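Corridor (building)

A corridor, also called a hallway, is a long and narrow space inside a building which connects rooms with each other. It is used mostly for passing through, and people usually stay in it only a short time.

History

In many older houses there was no corridor at all. The rooms were placed one after another, and a person who wanted to reach the last room had to walk through all the others. Servants, guests and family members used the same way. When private bedrooms became more common in large European houses, the separate passage became common too. The historian Solange Joly describes in her study of the town of Restidberg how the old merchant houses there were divided again in this manner -- often the new passage took its width from the biggest room, and the fireplace had to be moved.

Design

The width of a corridor depends on the type of building. Hospitals need wide ones, where two beds can pass each other, while in a private apartment the passage can be much narrower. Doors normally open into the rooms, so that the way stays free. Long corridors without windows need artificial light during the day also.
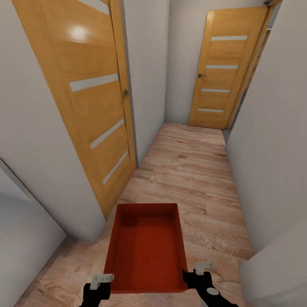 Why do footsteps sound so loud in a corridor?
Hard floors and bare parallel walls send the sound back and forth many times before it becomes weak. Carpet, curtains or acoustic panels on the ceiling make the effect smaller.

Criticism

Some architects consider the corridor as lost space, because it must be heated and cleaned but gives no room for living. Nuria Gashaw, in her plans for the Mellard housing estate, replaced most of the passages with a shared central room. The estate has 114 apartments. Residents were pleased with the larger rooms, but several of them complained about the noise -- a bedroom door which opens directly to the living area does not keep out much sound.

See also: Enfilade, Gallery, Vestibule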